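3.2 Drawer construction and the choice of handle

The cabinets in the study fall into two groups by the way their drawers run. In the first, the drawer box slides on wooden strips fixed to the inside of the carcass. In the second it runs on metal slides screwed to the sides. We had expected age to separate the two groups, but the older workshops in Ostia were using metal slides well before the smaller makers in Kanaan took them up, and several makers in Kanaan still offer both. The owner's budget was a better guide than the year of purchase.

Wooden runners wear. In the households visited in April, the commonest complaint about drawers of the first group was that they dropped at the front when opened past the halfway point. The cause was usually a hollow worn into the strip near the mouth of the cabinet, where the weight of the box comes to bear when the drawer is out. Owners dealt with this in different ways. Candle wax and dry soap were both mentioned often. One household in Baren had glued a strip of card into the hollow and replaced it every winter. Another had simply stopped using the drawer for anything heavier than tea towels.

Metal slides gave fewer complaints but more serious ones. When a slide bent, the drawer would not close at all, and the repair called for a part which the original workshop no longer kept. Salameh (interview notes, Sep 18, 2019) recorded two such cases in a single street. In both, the owner had taken the drawer out and was storing it under a bed with its contents still inside.

3.3 Handles

Handles were sorted into knobs, cups, bars and cut-outs. A cut-out is a shaped gap in the top edge of the drawer front and has no separate part. We recorded the material where it could be told without removing the handle, and noted whether the handle had been changed since purchase. Of the 19 households that agreed to a second visit, 17 had at least one piece with a replaced handle. The remaining 2 had cabinets with cut-outs only.

Knobs were replaced most often. A knob held by one screw turns as it loosens, and once it turns the hole in the front begins to widen. Makers told us that a knob should sit on the centre line of the drawer, and that a wide drawer should have a pair. Many of the wide drawers we saw had only one. Ruba Salameh, who carried out the interviews in Baren, found that owners pulled these drawers from one corner when the knob was loose, which twisted the box in its opening and made the wear on the runners uneven.

Cup handles were liked for deep kitchen drawers but were described as hard to clean. Cut-outs were thought old-fashioned by younger owners and practical by older ones. Dust gets in through the gap, and some people kept a folded cloth along the front of the drawer for that reason.

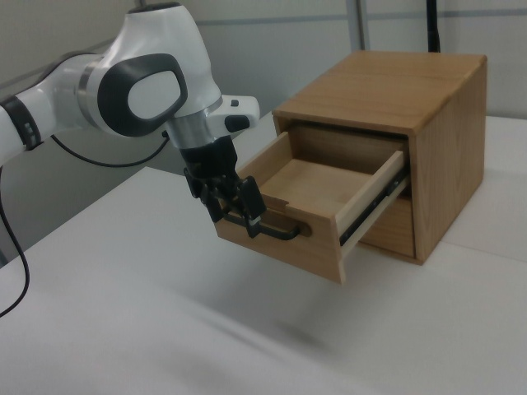
Figure 4. Two-drawer wooden cabinet with the upper drawer open.

Bar handles were uncommon in the pieces bought before 2000 and common after it. A bar is usually fixed at two points and cannot turn, so a loose screw does less harm to the front. The change was also one of appearance. Makers in Ostia said that customers asked for a dark handle on pale or mid-brown wood, and Figure 4 has the same pairing, with a black bar on a tan brown front. The drawer there is pulled a long way out of the cabinet, the position in which we asked owners to judge sag. Sag is hard to see on a drawer opened by a hand's width, and answers given with the drawer nearly shut were left out of the totals.

The workshop at Rusetti was alone in fitting bars by default. Its owner gave price as the main reason, as bars could be bought boxed by the hundred and drilled with one jig for every drawer width he made. He would still fit knobs on request, and charged nothing extra for them. His customers rarely asked.

3.4 Contents

Upper drawers were opened more often than lower ones in every household, and what was kept in them was smaller and more mixed. Cutlery, string, batteries, receipts and keys were typical.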